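Clearing Up Wrappers and Tissues: Tips From a Gripper Open Day

Posted May 21, 2020 in Household Tips

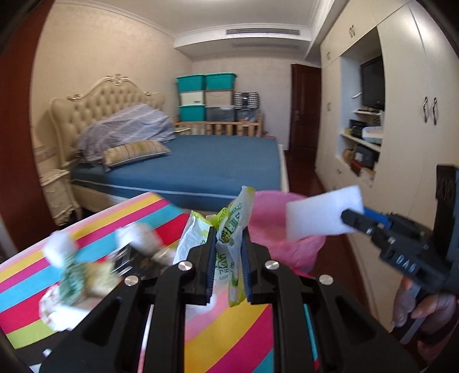 I went to the Bedevex open day in Cosport in February, mostly for the coffee, and came home with a page of notes on picking up trash. The demonstrations were all household jobs done with hand-held grippers, the kind that are used to collect examples for teaching robots. You squeeze a trigger and two padded fingers close. It is a slow way to clear a bedroom, and slow is useful if you want to see where your own method goes wrong.

Telmo Salcedo ran the clearing-up session. He has been doing this work for six years and had strong opinions on wrappers. Most of what follows is his, with a few additions of mine from trying it at home.

Put the bag down first

Open the bag and stand it on the floor right up against the table before you touch anything. Fold the top edge outward once so it stays open. Salcedo had us try it with the bag across the room and then with the bag at the table. My own times were 39 seconds and 15 seconds for the same small pile.

If your bags keep sagging, use a slightly bigger one. A small bag filled to the top closes up on itself.

Hold wrappers by the middle

Plastic packaging springs open when you let go of it. Pinch it once across the middle and keep hold until it is over the bag. If you grab a corner, the rest swings about, and any crumbs go on the floor.

Chip bags and other large packets should be pressed flat before they go in. Fold them lengthwise if they are greasy inside.

Tissues and paper

Paper weighs so little that it drifts when dropped. Lower your hand to the mouth of the bag and then let go. Vasylyna Vasylenko, who was taking the other half of the group, put a wrapper in one hand and a tissue in the other and took both over in one trip. With the grippers this took me several tries. With bare hands it is easy, and I now do it without thinking.

Used tissues are a good reason to own a pair of kitchen tongs that never go near the kitchen. Mark the handle with tape.

Work from the near edge

Start with whatever is closest to the bag and move away from it. If you begin at the far side you carry every piece over the rest of the mess and knock things down as you go. Large pieces first, then small scraps. For the last bits on a cloth, fold the corners in, lift the whole thing and shake it over the bag.

A patterned cloth hides scraps very well. Run the flat of your hand over it when you think you are done. I found two bits of foil that way last week.

Reachers and grabbers for home use

Several people asked whether the tools on show could be bought. They can't, but an ordinary reacher from a hardware store works the same way. Things to check:

Ribbed or rubber pads inside the fingers. Smooth ones let plastic slide.
A trigger you can hold closed for a full minute without your hand aching.
Fingers that meet at the tips. Hold it up to a window and close it; you should see no light between them.
Pads that can be wiped down. Warm water and a drop of dish soap is enough.

Mine came from Oyewole on the Parkeck road. The pads had worn smooth after a year and I glued on strips cut from an old rubber glove – ugly, but they hold.

About the day

There was a counter on the wall showing 2,911 items picked up since the doors opened for the season, and visitors' attempts were added to it. Children were allowed to try with an adult beside them. Wear shoes you can stand in, and eat beforehand, as there is coffee but no food. Parking is behind the building and fills up early.

Next on this page: getting candle wax out of a tablecloth.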